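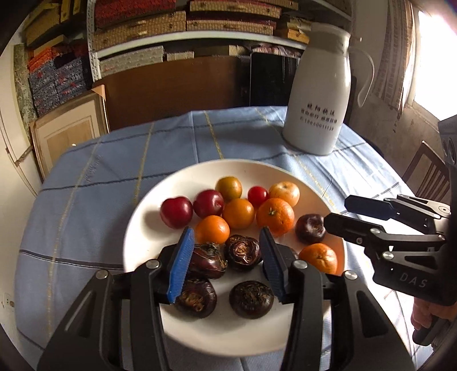 Camacho Plum Harvest Starts Early, Packers Report

Plum growers in the Camacho district began picking in the last week of June, ahead of the usual July start, according to the Rivow packing cooperative. The co-op received 141 bins in its first five days of operation. Average soluble solids at intake measured 19 percent, above the minimum required for the fresh market.

Field manager Jacinto Ibarra attributed the early date to a warm April and a light crop set on the older blocks. Thinning was reduced this year, and fruit size is running slightly larger than last season.

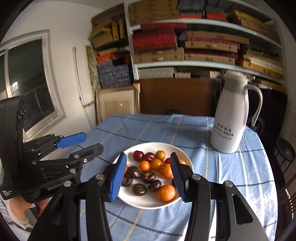

Dark-skinned varieties account for most of the early volume. Yellow types are expected to follow in two weeks. Fruit is cooled to 32 degrees Fahrenheit within eight hours of picking and held at high humidity until shipment.

Water remains the main constraint. The Sinari canal is delivering to some 625 acres of orchard on a rotating schedule, with each block irrigated every nine days. Getsemaní Cárdenas, who sets the rotation, said the interval will not change before August unless the reservoir level drops.

The Rivow intake dock is open from 6 a.m. to 4 p.m. Growers delivering more than 1000 pounds must book a slot by noon the day before. Wednesday deliveries are limited to organic lots.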